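Cluver Workshop Forum
Home | Topics | Unanswered | Members | Search

Small bench arm for packing and sorting: what happens to the people on the bench?

Posted by burex_bench, July 2022

I run a small returns and repair room. We handle computer accessories, mostly hubs, card readers and short leads. They come in by the box, get a look over, get plugged in, and are either repacked or scrapped. There are 3 of us on the bench and I do the rota as well as my own share.

The owner wants one collaborative arm on the bench. The plan is that it picks up each unit and presents it, and a person deals with the cable and the plug. The supplier's paperwork is all about reach, payload and cycle time. It says very little on how the job changes for whoever stands next to the thing for a whole shift.

What I would like to know:

- does the person end up waiting for the arm, or the arm for the person
- who gets to stop it and restart it
- did anybody's hours or grade change
- how long before people were comfortable with a hand on the same table

We have had a demonstration but it lasted an hour and the units were all laid out neatly beforehand. Our boxes do not arrive like that.
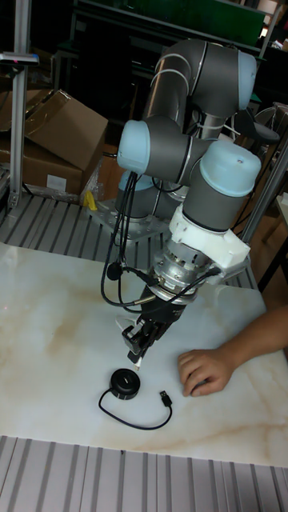
I should add that the lead is the part I worry about most. A hub on its own is an easy shape. A hub with a cable on it never lies the same way twice, and at present we sort that out without thinking. If one of us has to straighten every lead before the arm can start, I can't see where the saving is.

Zinhle Gumede

We put one in at Coetzee in February, on similar goods, so I can answer most of this.

Waiting. At first the person waited for the arm. The arm is slower than a hand at picking up a small unit and will stay slower. The gain came when we stopped giving the operator one unit at a time to watch. Now the operator does the plug end and the paperwork while the arm moves, and the two only need to meet once per unit. Our output per shift went from 547 units to roughly the same figure, so do not expect a jump. What went down was the repeated reaching and gripping, and that was the reason we bought it.

Stopping. Anyone on the bench can stop it. Restarting is limited to people who have done the in-house training, which we wrote ourselves and which takes 3 hours. I would push hard for everyone to be trained. For a while we had one trained person per shift, and the others had to go and find her each time. They resented that more than they resented the arm.

Hours and grade. Hours stayed the same. Two people moved up a grade because they now teach positions and change the fingers on the gripper. One person asked to move to goods-in and did. Get the grading question settled in writing before the arm is delivered. We left it until afterwards and it took 7 weeks.

Hands on the table. The risk assessment has to cover the arm, the gripper and whatever is being held. A supplier will tell you about the arm. A thin or pointed part in the gripper is a separate hazard and has to be assessed as such. We set a reduced speed for any step with a hand on the surface, and marked where the hand should rest. New starters took several shifts to stop watching the arm and look at their own work.

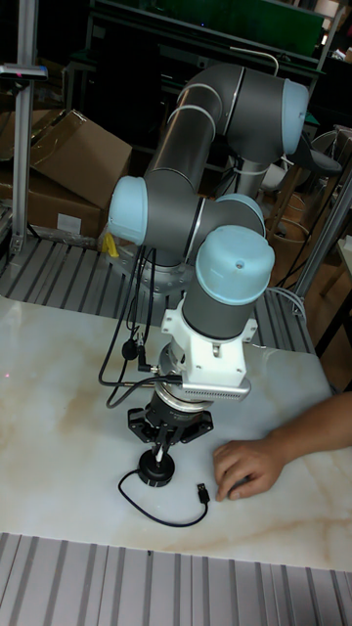
On leads, the rule we settled on is that the cable should fall to the operator's side, plug end towards them. It need not be straight. Loops are fine provided none of them passes under the gripper. Laying a unit down that way adds very little time once it is habit. Coiled leads with a tie on are worse, as somebody has to cut the tie first, so we do those in a batch at the start.

The other thing to look at is the arm's own cabling. Ours hung in a loop and caught on things until it was clipped back properly. Put that on the daily check.

clundeck_dave

get the union in early if you have one. also the noise, it isn't loud but its constant and it gets on your nerves by the afternoon. we had ours moved further from the radio

tallyman24

I disagree with part of the long reply above. Marking a rest position for the hand works on a quiet day. When the boxes back up, people reach across, and the marks are ignored. At our place the fix was to change the sequence so that the arm holds still until the operator presses a foot switch. It costs a second or two per unit. People complained for the first week, then asked for the same switch on the second bench.

I would also ask who picks up the work when the arm is down. Ours was out for 24 hours with a gripper fault and the manual procedure had been taken off the wall. Keep the old work instruction, and run a shift by hand now and then so that newer people have done it.

Related topics
Foot switch or two-hand control on a shared bench
Writing a job description for a cell operator
Bench heights for mixed standing and seated work
Clundeck trays: do they mark glossy plastic?
Rota templates for very small teams

Contact | Copyright Cluver Workshop Forum | Back to top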